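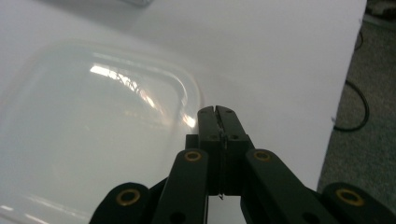
The Clodmont Assembly permits its Rules Committee to replace the full text of a bill by a substitute amendment up to the moment general debate begins. The substitute is posted as a clean document, with no marks showing what was added or struck. A shiny white surface under overhead lights gives back a bright streak of the lights and very little of itself, and a clean substitute reads much the same way: the formatting is perfect and the changes are hard to find. Members then vote on it under the same number and title the original carried through committee.

The most recent budget bill ran to 852 pages. Its substitute was filed three hours before debate and contained 396 changes, a figure that became available only after Assemblywoman Inna Palamarchuk's office ran the two versions through comparison software. Most were corrections to section numbers. Thirteen altered spending formulas, and one of those moved the road maintenance account from an annual appropriation to a standing one. That change deserved a separate vote. It did not receive one, as the rule for debate barred motions to divide the question.

Majority Leader Severyn Nechyporuk defends the practice on grounds of timing. Substitutes, he argues, are where agreements between factions are written down, and those agreements are seldom final until the last day. The argument is fair as far as it goes. A leader with a thin majority needs some place to record a bargain, and a fixed text would give any small group inside the caucus a reason to wait and raise its price.

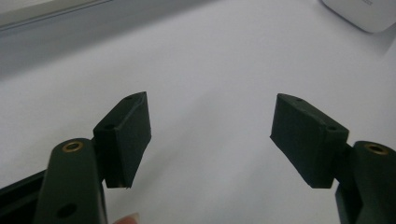 Two dark green gripper fingers, spread apart above a white tabletop.

The timing argument covers when a substitute may be filed. It does not cover the form in which it is filed. The drafting office already produces a marked copy for internal use, and posting it would add no delay to the calendar. Minority whip Nazar Kuzmenko has proposed a full day's waiting period as well. I would leave that out. Waiting periods are waived by the same majority that finds them inconvenient, and the waiver soon becomes a routine line in every rule for debate.

The better course is a standing order with two parts. Any substitute must be accompanied by a marked copy at the time of filing, and any change to a spending formula must be open to division on the request of a single member. The second part will cost floor time. When the Assembly returns in October, it should adopt both.

Related
Palamarchuk seeks review of standing accounts
Lysenko County delegation splits on road formula
Opinion: The case for shorter conference reports
Kuzmenko to keep whip post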